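Taches blanches sur plan de travail quartz après pose : calcaire, silicate ou résine attaquée ?

Forum Matériaux et Finitions > Pierre, composite, béton > Entretien et pathologies
Page 1 sur 1 — 311 vues

granulo_fin
Inscrit, 40 messages

Bonjour à tous,

Je cherche un avis sur un défaut d'aspect. Plan de travail en quartz aggloméré, gris moucheté, finition polie, épaisseur 20 mm, posé en juin par un marbrier local. Référence commerciale : Stovum gris, distribué par Ibarra. Chant droit, pas de crédence, joint silicone neutre côté mur.

Depuis quelques semaines, voile blanchâtre sur une zone grande comme une assiette, à gauche de l'évier. Invisible de face, net en lumière rasante. Au toucher, aucune surépaisseur. L'ongle ne sent rien.

Ce que j'ai déjà essayé :
eau tiède et savon noir, aucun effet ;
vinaigre blanc dilué de moitié, cinq minutes, rinçage : légère amélioration, puis retour à l'identique une fois sec ;
alcool à brûler sur microfibre : rien.

Eau du réseau à 29 °f, pas d'adoucisseur.

Le grain du plan, moucheté de noir, de gris foncé et de blanc :
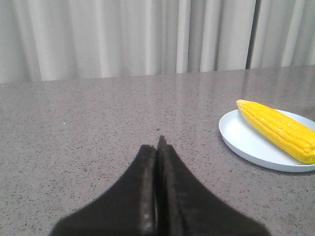
Le marbrier parle de calcaire et me conseille un gel anticalcaire du commerce. Avant d'appliquer un acide plus fort sur une résine polyester, je préfère demander. Est-ce que quelqu'un a déjà distingué de façon fiable un dépôt minéral d'une dégradation du liant ?

tranche_polie
Modérateur

Bonsoir. Test simple : mouiller la zone à l'eau déminéralisée et regarder. Si le voile disparaît mouillé et revient sec, cela ne tranche pas, les deux cas le font. Il faut aller plus loin : une goutte d'acide citrique à 5 %, loupe x10, et observer l'effervescence. Carbonate = bulles. Pas de bulles = autre chose, ou couche trop mince pour que ce soit visible.

Ne pas dépasser deux minutes de contact.

calcite_74
Inscrit

Je ne suis pas d'accord avec le protocole ci-dessus. À 5 % et sur un film de quelques microns, l'effervescence ne se voit pas, même à la loupe. J'ai fait l'essai sur des chutes : résultat négatif dans tous les cas alors que le dépôt était bien du carbonate, je l'avais fait moi-même par évaporation d'eau dure.

La bonne question est celle du vinaigre. « Légère amélioration puis retour à l'identique » : un carbonate dissous ne revient pas en séchant si le rinçage est fait à l'eau déminéralisée. granulo_fin, avec quoi avez-vous rincé ?

granulo_fin

Au robinet. Essuyage avec une microfibre, mais j'ai laissé finir à l'air.

calcite_74

Donc votre essai n'est pas exploitable. À 29 °f, une goutte qui sèche laisse sa propre trace. À refaire avec rinçage déminéralisé et séchage immédiat au chiffon sec.

atelier_gosport
Professionnel

Bonjour, je pose du composite depuis un certain temps, atelier Gosport, je ne vends pas de produit d'entretien.

Troisième hypothèse, que je rencontre plus souvent que les deux autres : résidu de silicone ou d'agent de lissage. Le poseur tire son joint, lisse à l'eau savonneuse, essuie avec le chiffon qui a servi au joint, et étale un film gras. À gauche de l'évier, c'est classique. Le film accroche ensuite tout ce que l'eau dépose.

Indices :
le bord du voile suit un mouvement de main, arc ou traînée ;
l'eau perle différemment à cet endroit ;
l'alcool ne fait rien, il faut un solvant silicone adapté, essayé d'abord sous le débord.

Éviter l'acétone sur la face vue. Certains fabricants la tolèrent en contact bref, d'autres l'excluent de la garantie.

granulo_fin

Le bord est assez circulaire, mais l'eau perle bien différemment, je viens de vérifier. Elle s'étale partout ailleurs et reste en gouttes sur la zone.

tranche_polie
Modérateur

Alors c'est hydrophobe, et un carbonate est plutôt mouillant. L'hypothèse du corps gras prend le dessus. Je retire le test citrique comme première étape, calcite_74 a raison sur la sensibilité.

nuance_mate
Inscrit

Je mets un bémol. Beaucoup de composites polis reçoivent un traitement de surface en usine ou à l'atelier. Si ce traitement est parti partout sauf sur cette zone, vous avez exactement la même observation : gouttes ici, film d'eau ailleurs. Le défaut serait alors le reste du plan.

atelier_gosport

Sur un quartz correct, il n'y a pas de traitement, la porosité n'en demande pas. Ce qu'on vous vend comme « protection » est une cire ou un siloxane de finition qui masque un polissage moyen.

nuance_mate

C'est une opinion d'atelier. La fiche de mon propre plan, un Tivitz anthracite, mentionne noir sur blanc un produit de finition appliqué avant expédition. Je ne discute pas de son utilité, je dis qu'il existe et qu'il faut en tenir compte dans le diagnostic.

atelier_gosport

Soit. Dans ce cas il faut la fiche technique du lot, et le distributeur la fournit sur demande avec le numéro de tranche.

granulo_fin

Demande envoyée ce matin. En attendant, deuxième vue. On y voit le comportement du poli vis-à-vis des reflets du rideau, vers le fond du plan. Sur la zone voilée, les mêmes reflets perdent tout contraste. 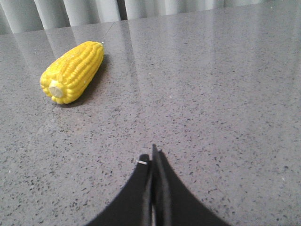

Pour la mesure, j'ai accès à un brillancemètre 60° au travail. Je peux l'emprunter une soirée. Combien de points faut-il relever pour que ce soit défendable face au marbrier ?

calcite_74

Cinq points par zone au minimum, trois lectures par point, appareil étalonné avant et après. Notez l'orientation de l'appareil : un polissage mal fini est directionnel et l'écart entre 0° et 90° peut dépasser l'écart que vous cherchez. Gabarit en carton pour repositionner, sinon la comparaison avant/après nettoyage ne vaut rien.

Et dégraissez d'abord la zone de référence, faute de quoi vous comparez deux saletés.

resine_et_cie
Inscrit

Question qui n'a pas été posée : y a-t-il eu une source de chaleur ? Une zone ronde grande comme une assiette, à côté de l'évier, j'y vois le fond d'une casserole posée sans dessous-de-plat. La résine polyester commence à souffrir bien avant que la charge minérale ne bouge, et le blanchiment thermique ne part avec aucun solvant.

granulo_fin

Pas à ma connaissance. Nous avons un dessous-de-plat en liège, toujours au même endroit. Justement à gauche de l'évier.

resine_et_cie

Le liège aggloméré contient un liant et parfois une huile. Chaud et sous charge, il transfère. Même diamètre que le voile ?

granulo_fin

Je viens de le poser dessus. Le diamètre correspond à quelques millimètres près.

atelier_gosport

Alors mon chiffon de poseur est hors de cause, et je le note volontiers. Le remède reste voisin : solvant doux (white-spirit désaromatisé), chiffon blanc, dix minutes sous film, puis dégraissant neutre, puis rinçage. Si le chiffon ressort jaune, c'est gagné.

nuance_mate

Même remarque qu'avant : essai sous le débord, côté non visible. Le white-spirit enlève aussi la finition s'il y en a une.

granulo_fin

Compte rendu.

Fiche technique reçue d'Ibarra, lot 1158. Aucune finition mentionnée. Le document autorise l'alcool isopropylique et le white-spirit « en contact bref », sans durée chiffrée. Acides forts et bases fortes exclus.

Essai sous le débord : pas de changement visible après dix minutes.

Zone voilée, premier passage : chiffon légèrement jaune. Deuxième passage : chiffon propre. Après dégraissage et rinçage à l'eau déminéralisée, l'eau s'étale comme ailleurs.

Brillance à 60°, moyenne sur cinq points : 40 de référence, 29 sur la zone avant nettoyage. Après nettoyage, je remonte à 36. Il reste donc un écart, à peine visible à l'œil le soir, lampe allumée.

calcite_74

40 en référence pour un poli, c'est bas. Votre appareil était-il étalonné sur la tuile noire ?

granulo_fin

Oui, avant et après, dérive inférieure à une unité. C'est peut-être l'effet du grain, les éclats translucides ne renvoient pas comme le liant.

calcite_74

Possible, mais je ne signerais pas une réclamation sur cette base. L'écart relatif tient, la valeur absolue je m'en méfie.

resine_et_cie

Les quatre unités restantes peuvent être thermiques. Si un troisième passage ne change rien, je m'arrêterais là. Un repolissage local sur composite laisse presque toujours une auréole, plus gênante que le défaut d'origine.

atelier_gosport

D'accord pour ne pas repolir. Pas d'accord sur le thermique : à travers du liège, la température de surface reste modérée. Je parierais sur du calcaire emprisonné sous le gras. Acide citrique maintenant, une minute, et rinçage déminéralisé.

resine_et_cie

Tout dépend du temps de pose du plat. Une cocotte en fonte qui sort du four et reste une heure sur son liège, ce n'est pas un café.

tranche_polie
Modérateur

Je laisse le sujet ouvert. granulo_fin, si vous faites l'essai citrique, merci d'indiquer la concentration et la durée, et de reprendre la brillance avec le même gabarit. Le dessous-de-plat est à changer dans tous les cas, un modèle inox à pieds silicone fera l'affaire.

granulo_fin

Entendu. Citrique à 5 %, une minute, je remesure et je poste les valeurs point par point.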